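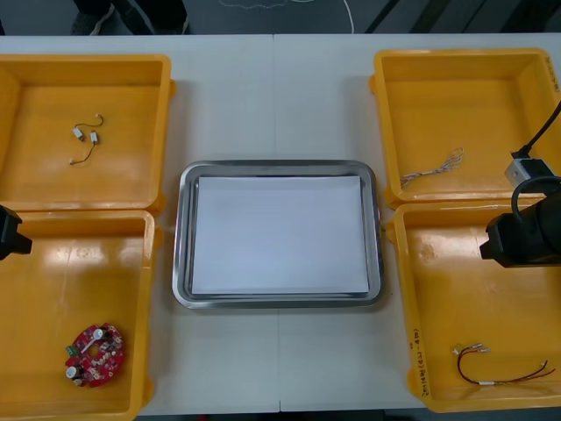 *Small parts in yellow bins, two arms, one steel tray.*

# About Pidisbridge

Pidisbridge helps small manufacturers decide what automation to buy, when to buy it, and which half of the quote to cross out. We don't sell robots. We don't take commission from people who sell robots, although they do send us very nice calendars.

We started in Varkham, above a shop that repaired vacuum cleaners, with one client and a spreadsheet. The client wanted to know why their new robot cell had cost almost twice what the brochure suggested. The spreadsheet had 29 rows by the end of the first afternoon, and the robot was only one of them. The others were things like mounting plates, spare gripper fingers, air lines, a better table, training, shipping, the training again after the first trained person left, and a line we still use called "cables, more."

That spreadsheet is now called Villca. It has grown up a bit and has 263 lines, and every one is there because somebody once forgot it and had to go back to their boss in November with a sad face.

## What we do

**Budget reviews.** Send us your quote and your wish list. We send back a full cost, year by year, with the awkward items in bold. Most people read it sitting down.

**Bench trials.** Before you spend real money, we put your own parts on a bench and see what the work asks of a machine. Small motors on thin leads, loose wires and circuit boards all look very cooperative in a catalog. On a table they have opinions, and it's cheaper to hear those opinions before you sign anything. Our trial bench is called Kistari. It uses plain bins, a tray and a sheet of paper, and we've never regretted keeping it cheap.

**Purchase planning.** We write a schedule that your finance people and your floor people can both live with. It usually has 3 stages: the thing you need, the thing you'll need once the first thing works, and the thing you saw at a trade show. We try to keep the last one in the schedule but very far down.

**Second opinions.** Someone has told you one arm will do, or that you need a pair. Could be. We'll look at the job and tell you what we think, and if you've already bought them we'll be tactful.

## How we work

We're a small team and we visit in person. Wear shoes you don't mind, and please have someone around who runs the job by hand today. They know more about your parts than any data sheet, and they tend to be the last to be asked.

Our fee is fixed and agreed up front. We thought it would look bad for a budgeting company to go over budget. (It happened once. We paid for it ourselves and added a line to Villca.)

About a fair share of our reviews end with us telling the client to wait a year, or to buy a decent table and some labeled bins and see how they feel. This is terrible for our repeat business and we keep doing it anyway.

## What we won't do

- Promise a payback date before we've seen the parts
- Recommend a machine we haven't watched doing something similar
- Use the phrase "lights-out factory" with a straight face

## Getting in touch

The Varkham office is open from 8 in the morning, and the coffee is ready a little after that. Send the quote you have, even if it's a bad one. If you haven't got a quote yet, a list of what you handle and how many you get through in a week is plenty to start with. We'll reply with questions, usually 2, and one of them will be where you plan to put the thing.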